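Imprimir este hilo | Enviar por correo

Foro Zorkness › Manipulación y aprendizaje › Demostraciones con pinza de mano para tela: ¿cuántas hacen falta?

tornillo_flojo escribió:
Buenas a todos, y perdón de antemano por el ladrillo. Llevamos desde octubre recogiendo demostraciones de manipulación de tela con pinzas de mano y por fin tenemos números que enseñar. Grabamos 1.154 episodios, y después de limpiar (saltos de seguimiento, tomas a medias, lo de siempre) nos quedaron 1.123. Entrenamos la misma política dos veces: una con todo, y otra con un subconjunto de 1.000 elegido al azar. En las pruebas con el brazo, la de 1.000 salió igual de bien, y con prendas gruesas hasta un poquito mejor. ¿A alguien más le ha pasado? Me encantaría que me dijerais dónde me estoy equivocando, porque algo me huele raro.

pandereta77 escribió:
¡Qué alegría leer resultados por aquí, de verdad! Pero entre 1.000 y 1.123 hay muy poca distancia para sacar conclusiones, hombre. Yo bajaría a la mitad, luego a la cuarta parte, y miraría la curva entera. Y otra cosa: ¿cuántas pruebas hicisteis con cada política? Si fueron veinte, esa mejora en prendas gruesas puede ser puro azar.

tornillo_flojo escribió:
Fueron 70 por política, con las mismas posiciones iniciales para las dos. No es una barbaridad, lo sé, pero veinte tampoco son. Lo de la curva lo tengo apuntado, gracias — nos falta tiempo de máquina, como a todo el mundo.

lana_y_codo escribió:
Pues yo no estoy de acuerdo con pandereta77, y lo digo con todo el cariño. El tamaño me parece lo de menos. En Jinarville repetimos la receta Holline con toallas y lo que de verdad movía el resultado era la variedad de estados de partida. Si los episodios empiezan siempre con la prenda más o menos igual de doblada, puedes grabar hasta jubilarte y la política seguirá perdiéndose en cuanto encuentre un pliegue girado. ¿Cómo colocáis la tela antes de grabar?

tornillo_flojo escribió:
A mano, y procurando que caiga distinta cada vez, aunque reconozco que al final de la tarde uno se vuelve perezoso y la deja casi siempre en el mismo sitio. Os pongo una vista desde una de las pinzas, con el bulto de tela crema al fondo y la otra pinza acercándose por la izquierda:

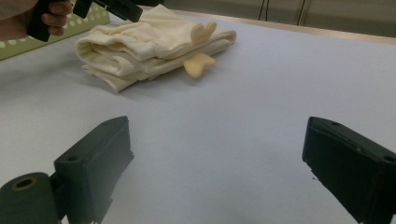

tornillo_flojo

Fijaos en las dos piezas amarillas del lado derecho. Parecen blandas, redondeadas, y sospecho que a la política le sirven de referencia para saber hacia dónde mira el bulto, porque contrastan con lo crema mucho más que cualquier pliegue. Si es así, buena parte de lo que llamamos «entender la tela» sería buscar lo amarillo. Tengo pendiente separar los resultados con y sin esas piezas.

pandereta77 escribió:
¡Ahí lo tienes! Eso explicaría que te sobren episodios: aprender a buscar una mancha de color cuesta bien poco. Prueba a alterar el tono en el entrenamiento y me cuentas. Sigo pensando que la curva hay que hacerla, que conste.

lana_y_codo escribió:
Cuidado, que el color puede ayudar sin ser una trampa. Una persona también se guiaría por ahí. A mí me preocupa más el canalé de la parte de arriba, que a esa distancia se ve muy fino y no sé cuánto sobrevive cuando reducís la imagen para la red. ¿Con qué resolución entra? Nosotros la subimos en el conjunto Mbeki y los agarres por el borde mejoraron bastante.

tornillo_flojo escribió:
Entra bastante reducida, sí, ahí me has pillado. Haré primero lo del tono, que sale barato, y luego la resolución. La curva queda para cuando nos dejen la máquina un fin de semana entero. Vuelvo a este mismo hilo con las tablas, y si alguien quiere el guion de limpieza, que me mande un privado.

Imprimir | Enviar por correo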